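The numbers on the asylum center keep changing

I went to the November meeting about the reception center at Pruvcombe expecting to be bored, and for the first hour I was. Then the man from the ministry put up his slide about capacity and I started writing things down.

According to the slide, the old barracks can take 820 people. The handout we got at the door said 653. When a woman near the front pointed this out, he said both figures were correct, depending on whether you included "transit places." She asked what a transit place was. He said it was a place for someone in transit. I wish I were making that up.

I should say where I stand before somebody in the comments decides for me. I don't object to the center. People who ask for asylum have to sleep somewhere while their claims get looked at, and Pruvcombe has buildings with heat and plumbing and a bus line. What I don't buy is the timetable. We're told no one will stay longer than three months before being moved on or sent back to whichever country registered them first. That has been the promise at every center I've read up on, and I have yet to find one where it held. The first country says it has no record. The second sends the fingerprints again. A lawyer files something, the deadline runs out, and the case belongs to the place that was trying to get rid of it.

The contract is the other thing. Bresex is going to run the site, and Bresex also wrote the study that found the site suitable. I asked about that and was told there had been an open bidding process. How many bids? One. 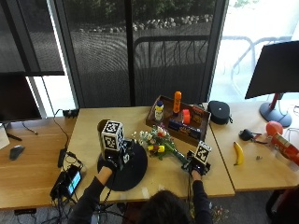 Lindiwe Makhubela wrote to me after I posted my first notes and thought I was being unfair about the transfers. Some of them do go through, she said, and the families she had dealt with wanted to be moved because they had cousins in the other country. Her complaint was that they were told the date the night before, and that the kids had just started school. She also said the three-month rule was never meant for people with children, so quoting it at a public meeting was misleading from the start.

Fair enough on the first point. I'd been treating every transfer as a fight between two governments and forgot that somebody might want to get on the bus. But her last point makes me trust the slide even less. If families are outside the rule, how many of the 820 are families? The handout has one number that might be relevant, 267, in a column labeled "other." I emailed to ask what it meant and got back a link to the handout.

Roman Górecki, who sits on the district council, voted yes and told the local paper the details would be settled later. Maybe they will. I'd have liked them settled before the fence went up, and the fence is already up on the north side.

The minutes are supposed to be posted by the end of the month. I'll put the link in when I have it.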